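第四章 小台面上的一餐

文:Valbona Pavlović 二月

本章讲什么:一张小桌,几样餐具,一台空气炸锅,怎么摆、怎么走、怎么收。菜谱不在这里,见第五章。急着上操作课的班可以先读4.1,其余回头补。

先说杯盘碗。初学的人总爱把东西一次全拿出来,杯子叠着碗,盘子压着抹布,等到要用的时候手没处放。开课前先列单子:装什么,谁先用,谁最后用。一只杯,一只碗,一只大盘,够了。一人份不需要更多。

4.1 先摆后做

动手之前把桌面摆好。高的靠后,矮的靠前,大盘放在最顺手的一侧,留空,等着接东西。碗离热源近一点没关系,杯子要远。杯子最容易碰倒,手肘一带就走。左撇子自己反过来摆,不必问老师。
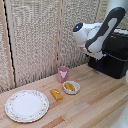
大盘为什么选浅的、平底的?好放,好看,也好洗。花边细的盘子比满花的耐看,食物一放上去颜色不打架。碗则相反,要有一点深度,圆滚滚的东西放进去才不会跑。常见的毛病是拿盘子当碗用,走两步就滚下来了,捡起来再洗一遍,时间全耽误。

木桌面有木桌面的脾气。怕烫,怕积水。水渍随手擦,别等下课。顺着木纹擦,横着擦容易把碎屑推进缝里。Kenza Ouali 老师的班上有条老规矩:抹布叠成四层,脏一面翻一面,翻完了去洗。听着啰唆,照做就知道省事。

关于练习食材。第一次走流程不要用真的热食,用冷的、或者用玩具食物代替都行。黄色的、一眼看得见的最好,掉在桌上马上就发现。练到手稳了在换真的。每组练五遍,组员轮流,别让一个人从头做到尾。

4.2 抽屉式炸篮

空气炸锅占地方,放桌子一侧,不要放中间。前面必须留出抽屉完全拉开的距离,开课前空拉一次试试。插线不要横过桌面。出风口离墙远些,具体距离看说明书,各机型不同。

拉抽屉的要点:
一手握把手,平着往外拉,不要往上提。
拉开以后不要把身子探过去看,先等热气散。
装食物的碗从侧面过来,在抽屉口上方停一下,再放低。
用完推回去,推到底。
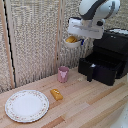

碗拿在半空的时候别转身聊天。这一步出错最多。眼睛看碗,不看人,要递给别人就先放桌上,让对方自己拿。Afia Agbeko 做过一份课堂记录,269次练习,掉东西大多掉在端着碗等的那几秒里,放下去那一下反而少。所以停顿要短。路线也要短,碗从哪里起、到哪里落,心里先走一遍。

炸篮本身不要装满。食物之间有空隙,热风才过得去。叠起来的部分中间是软的,外面已经过头了。小块食物中途翻一次,大块的可以不翻。温度和时间以第五章的表为准,本章不重复。

4.3 收尾

先关电,再等凉,再收餐具。顺序别反。抽屉口附近最爱掉渣,擦的时候从里往外,一手在桌沿接着。篮子用软海绵,不要钢丝球,涂层刮花了就粘。杯子最后收,收之前看看里面有没有剩水,有就先倒掉,别端着满桌子跑。

大盘洗完竖着晾,碗倒扣,杯子也倒扣,底下垫干布。柜子里按大小放,大的在下。Yayra Alhassan 习惯在柜门里侧贴一张小纸条,写明每层放什么,换了班也不会乱。值得抄。

课前准备(每组)
大盘、碗、杯各一
抹布两条,一干一湿
练习食材若干
空气炸锅一台,抽屉清空、擦净
隔热手套一副(别用湿布代替,烫手)

想一想:如果桌子只有现在的一半大,哪样东西先拿走?拿走以后炸锅前面的空位够不够?两人一组,先在纸上画,画完再去搬。画得难看没关系系,位置对就行。下节课带着图来。

联系:Grerari 教材编辑室 版权归编者所有,课堂使用可复印 返回顶部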